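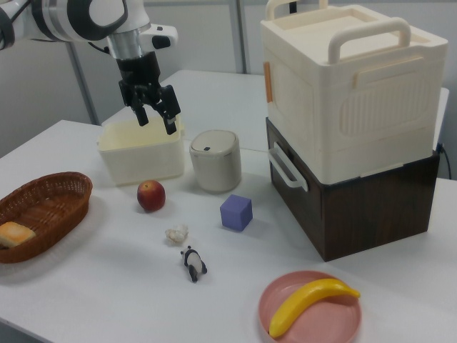

Project Report: Table-Top Sorting Arm, Leveck Shared Workshop

1. Purpose

The project set out to assemble and program a robot arm able to pick up household-sized objects and place them in an open bin. Work was carried out at the Leveck workshop between February and May, under the supervision of Anneli Oksanen.

2. Method

The control software, named Unholm, was written by the project group. Each movement is divided into an approach, a descent, a grip and a lift. Positions were taught by hand and stored in a table, which the program reads at start-up. The test set included foam cubes, a toy banana on a plate and a piece of bread in a wicker basket. Soft and irregular items were included on purpose, as the earlier Bivside project had used wooden blocks only.

The gripper works with two fingers. Closing force was set separately for each class of object — a single value proved too high for the foam and too low for the lidded container. 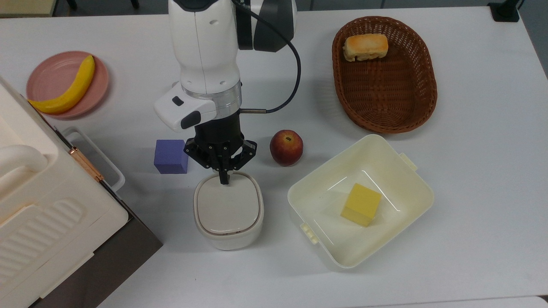
Lauri Mustonen remarked at the interim review that the stored positions should be measured again whenever the table was moved, and that the group had underestimated how long this would take. The remark was accepted, and a calibration step was added to the start of each session.

3. Results

A total of 2036 attempts were logged, of which 867 were made after the calibration step had been introduced. Dropped objects accounted for 298 of the failures. The remaining failures were mostly missed grips on low, rounded items.

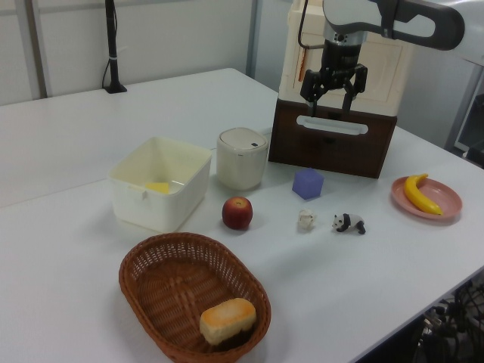 Could the arm be left to run without supervision? The group does not recommend it until an emergency stop has been fitted within reach of the workshop door.

4. Further work

The position table should be replaced by camera-based detection. Cable routing along the arm also needs attention before the next group takes over.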